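Thread, 2 min read

Moved to Bavdale in October and have now lived here long enough to have opinions about the bus. A thread.

1/ The bus is the 100. There is no 1 to 99. I assume somebody wanted us to feel part of a larger network.

2/ It runs from Bavdale to Adstead, and the timetable describes this as "frequent". The timetable is laminated, so I suppose the word was correct on the day they laminated it.

3/ The stop on my road has a bench facing away from the road. You get a lovely view of a hedge and you learn to tell a bus from a bin lorry by ear. I'm at the stage where I can do it with my hood up.

4/ There's a screen at the Adstead end. Mine has said "Due" for the length of a whole podcast episode. It then said "Departed". I was standing there the entire time and would like it known that no bus was involved.

5/ I wrote to the operator. They sent a reference number, 3,446, and a survey asking how satisfied I was with the reference number. 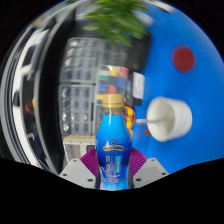 6/ I gave it four out of five. It's a decent number, easy to remember, divides by two.

7/ Then I wrote again about the bench and got 2,279. So the numbers go down. Either they're working through a backlog in reverse or I've been demoted.

8/ Regulars have their own seats and you find this out by sitting in one. No one says a word. They just stand next to you all the way to the Bremitz roundabout, breathing.

9/ (The Bremitz factory shut long before I got here. The stop is still called Bremitz Main Gate. There is no gate. People get off there with great purpose and I've never worked out where they go.)

10/ I'll be fair to the drivers, who are lovely. One waited while I ran the full length of the high street with a bag of potatoes. He did watch me in the mirror the whole way, and he did look pleased.

11/ The last one home is outside Alexiou's chip shop at ten to eleven. If you miss it you have chips and walk. If you catch it you have chips and everyone on the top deck hates you. I've done both and I'd pick the walk, at least in dry weather.

12/ Anyway, they're consulting on whether to cut the Sunday service – I didn't know we had one. Forms are in Adstead library, which you can reach on the 100.

41 replies · 118 shares

Contact | © All posts remain with the author | Back to top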